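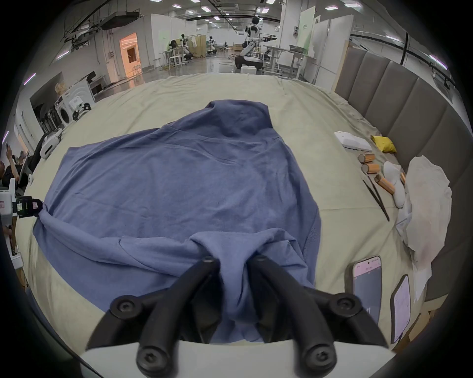 Drulen Training Ring, 3 m and 5 m models

The Drulen is a raised practice ring for professional wrestling schools, touring promotions and community venues. It is supplied by Shearer Ring Equipment from our works at Mutville and is sold as a complete set, with frame, boards, padding, canvas, ropes and corner posts included.

Frame and deck

The frame is made of welded steel sections which bolt together without special tools. Cross beams rest on a central sprung support, allowing the deck to give under a fall and return to level. The deck is formed of timber boards, numbered on the underside and laid in order from the entrance side.

The smaller model has an overall height of 50 cm and is intended for schools where the ceiling is low. The larger model may be raised to 60 cm or, with the extension legs, to full show height. Extension legs are ordered separately and are not suitable for the smaller model.

Padding and canvas

Closed-cell foam is laid directly on the boards and held in place by the canvas, which is laced beneath the frame on all four sides. The canvas is supplied in grey, black or off-white. Printed canvases can be made to order; artwork should reach us before the deposit is paid, as the printing date is fixed at that point.

Canvases should be brushed after each session and washed by hand with mild soap. Pressure washers must not be used. A wet canvas should be left laced until dry – it will shrink if removed early, and the guarantee does not cover shrinkage.

Ropes and corners

Three ropes are fitted to each side. Customers may choose natural rope wrapped in tape or steel cable in a rubber sleeve. Both types are tightened at the corner by turnbuckles, which are covered by pads with a zipped outer sleeve. Replacement sleeves are available in all stock colours.

Rope tension must be checked before every session by a person who has read the handbook. Tension should be checked again after the first 20 minutes of use when the ropes are new.

Delivery and assembly

The larger model weighs 544 kg packed and is delivered on two pallets. The customer must provide level access and at least two people to help with unloading. Assembly by a trained crew of four takes about 3 hours on the first occasion and less thereafter. Shearer can send a fitter for the first assembly at an additional charge.

Orders are normally dispatched within 60 days of the deposit being received. Orders for delivery in September, when many schools begin their new term, should be placed by 15th February wherever possible.

Hire

A limited number of rings is kept for hire to promotions running single events. Hire includes transport, assembly and removal. A deposit of 50 per cent is payable on booking, and the balance is due before the ring leaves Mutville. The hirer is responsible for the insurance of performers and of the audience.

Guarantee and spare parts

The frame is guaranteed for five years against faults in material and welding. Boards, ropes and padding are guaranteed for one year. The guarantee does not apply where the ring has been altered, used outdoors without cover, or fitted with parts from another maker. Owners of the earlier Burow ring may order boards and corner pads for it from the same price list, but Burow frame sections are no longer made.

Contacts

Sales and quotations: Iona Forsyth
Hire bookings: Obinna Balogun
Spare parts and guarantee claims: Montserrat Hinojosa

Please quote the serial number stamped on the north-east corner post in all letters concerning a ring already supplied.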